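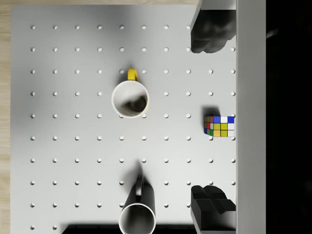

Goken GP-2 — Zweifinger-Parallelgreifer mit Simulationsmodell

Artikelnummer 703
Hersteller: Hutville Greiftechnik
Stand der Produktinformation: Dienstag, 27. April 2021

Produktbeschreibung

Der Goken GP-2 ist ein elektrisch angetriebener Parallelgreifer für Laborarbeitsplätze, Lehrzellen und Vergleichsprüfungen. Er wird einschließlich eines Simulationsmodells ausgeliefert, mit dem Greifaufgaben vor der Inbetriebnahme am Rechner erprobt werden können. Das Modell umfasst Greifergehäuse, beide Finger und eine am Greifer mitgeführte Kamera mit Blick auf die Arbeitsfläche.

Die mitgelieferte Szene »Lochplatte« enthält eine helle Platte mit regelmäßigem Lochraster sowie Tassen und einen Zauberwürfel als Greifobjekte. Lage und Ausrichtung der Objekte sind frei einstellbar; eine Tasse kann auch gekippt oder liegend vorgegeben werden. Das Lochraster dient bei der Auswertung als Bezug für die Objektposition.

Einsatzbereich

Der GP-2 eignet sich für Aufgaben, bei denen Gegenstände unterschiedlicher Form ohne Fingerwechsel gegriffen werden sollen. Für Tassen sind in der Szene zwei Griffarten hinterlegt: am Henkel und am Rand. Der Zauberwürfel wird über zwei gegenüberliegende Flächen gegriffen. Weitere Objekte können vom Anwender ergänzt werden, sofern ein geschlossenes Oberflächennetz vorliegt.

Technische Daten

Bauart: Parallelgreifer, zwei Finger
Greifkraft: einstellbar bis 200 N
Regeltakt der Greifersteuerung: 400 Hz
Ansteuerung: Steuergerät Gelano, gesondert zu bestellen
Kamerahalterung: im Lieferumfang
Kamera: nicht im Lieferumfang

Vergleichsprüfung

Im September wurde der GP-2 in der Simulation mit dem Vorgängermodell GP-1 verglichen. Die Prüfung umfasste 4,000 Greifversuche mit wechselnden Objektlagen. Beide Greifer wurden mit demselben Armmodell und derselben Kameraposition betrieben. Die Leitung lag bei Hala Smadi, Abteilung Anwendungstechnik.

Bei stehenden Tassen ergab sich kein wesentlicher Unterschied. Bei liegenden Tassen erreichte der GP-2 häufiger einen stabilen Griff, insbesondere am Henkel. Würfel nahe am Greifergehäuse blieben für beide Modelle anspruchsvoll — die Finger verdecken hier je nach Anfahrt einen Teil der Platte, und die Lageschätzung verliert an Genauigkeit. Für solche Fälle wird eine zweite, fest montierte Kamera empfohlen.

Die Ergebnisse beziehen sich ausschließlich auf die Simulation. Reibwerte und Nachgiebigkeit der Fingerpolster sind vor der Übertragung auf die reale Zelle zu überprüfen.

Lieferumfang

Greifer GP-2 mit montierten Fingern
Kamerahalterung und Befestigungssatz
Simulationsmodell mit Szene »Lochplatte«
Betriebsanleitung in deutscher Sprache

Zubehör

Steuergerät Gelano
Anschlussplatte für Roboterarme der Baureihe Jaber
Ersatzpolster, paarweise

Beratung und Bestellung

Anfragen zu Leihgeräten und zum vollständigen Prüfbericht richten Sie bitte unter Angabe der Artikelnummer an Herrn Rawan Akl, Vertrieb Labortechnik. Das Simulationsmodell kann vorab für Testzwecke angefordert werden — eine Bestellung des Greifers ist hierfür nicht erforderlich.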